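Ticket 1271: Cable pouches missing from loan list after catalogue update
Status: Resolved
Site: Lilley branch
Opened by: Anoma Talukder
Assigned to: Ruaridh Pollock

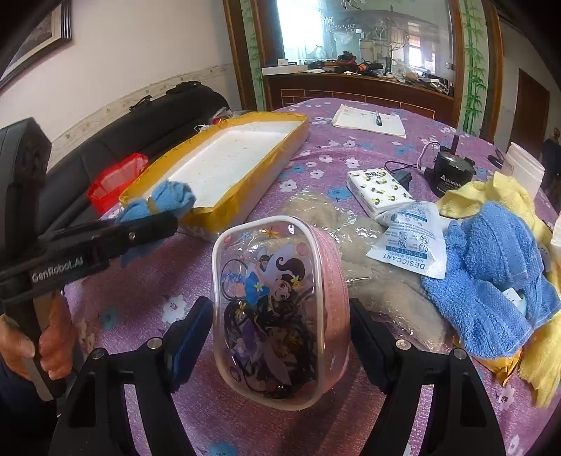

Attachment 1: clear zip pouch with black cables inside, on the flowered cloth.

Reported 11th March, Anoma Talukder
Since the catalogue update, none of the cable pouches come up when I search the loan list at the desk. Other accessories are fine. If I scan the label I get "Item type not known" and the loan screen closes. I have tried both desk computers and signed out and in again. Members can still borrow if I write it in the paper book, but I can't send reminders that way.

Ruaridh Pollock
Thanks. Can you tell me which label you scanned, and whether the pouches show in the full stock report? Run it from the Reports menu with "Include hidden items" ticked.

Anoma Talukder
Label 184. I ran the report and the pouches are there, but the Type column is blank for all of them. Last loan dates look right.

Ruaridh Pollock
That narrows it down. The update merged the old types "Cable set" and "Lead set" into one called "Cables and leads". Items in the old types should have been moved across. I have checked Rolland and theirs moved without trouble. At Lilley the move stopped partway — the log shows a timeout after 200 records and no second attempt.

Please don't edit the items one by one. Saving an item with a blank type removes its loan history.

Anoma Talukder
Understood. I had opened one but not saved it. Davoud Moradi was going to start on them after lunch, so I have told him to leave them alone.

Ruaridh Pollock
Ran the move again for Lilley only. It timed out at the same place. The next record in the list has a line break in its Notes field, and the import reads it as the end of the row. Passed to Shuzhen Fang.

Shuzhen Fang
Removed the line break and ran the move a third time. It finished with no errors. I found 4 more records with the same fault in Notes and cleaned those too. They were all typed in during the September stock check, pasted from a spreadsheet by the look of it.

Search index rebuilt. Please try label 184 again, then a search by name.

Anoma Talukder
Both work. I lent one out and took it back in, and the reminder date filled in as normal. Still to do at our end: copy the paper book entries into the system. Annick Tanguy has the book.

Ruaridh Pollock
Use "Backdated loan" for those, otherwise the due dates will count from today. Closing this one. The Notes field fault is logged separately.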